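Collecting drive examples for a path follower: shade and sun first

I do my first runs on pavement under trees, with sun patches all over the asphalt, and I save the plain open lots for later.
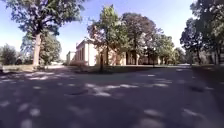

Liv Wallin wrote in to say she'd go the other way: "Start on even ground, get 50 clean runs, and only then let the model see shadows. Mine at Kvam learned to brake for every dark spot."

Fair point, Liv! Mine did that too (a manhole cover and a shadow were all the same to it), but mixing them in early fixed it for me. So, my routine:

Pick one stretch and drive it by hand, both directions, at walking speed. Steer smoothly, even if it feels slow.

Roll straight over flat covers and stains. If you swerve, the model will swerve.

Every few runs, start crooked on purpose and hit record before you straighten out. Those recoveries are gold!

Come back when the light has moved and do it all again. I stop at 70 runs per stretch, then toss any where I bumped the stick.

Keep 2 runs from each visit out of training, and name the folders by place and hour. I didn't at Flirnden, and sorting 642 clips by eye ate my whole March.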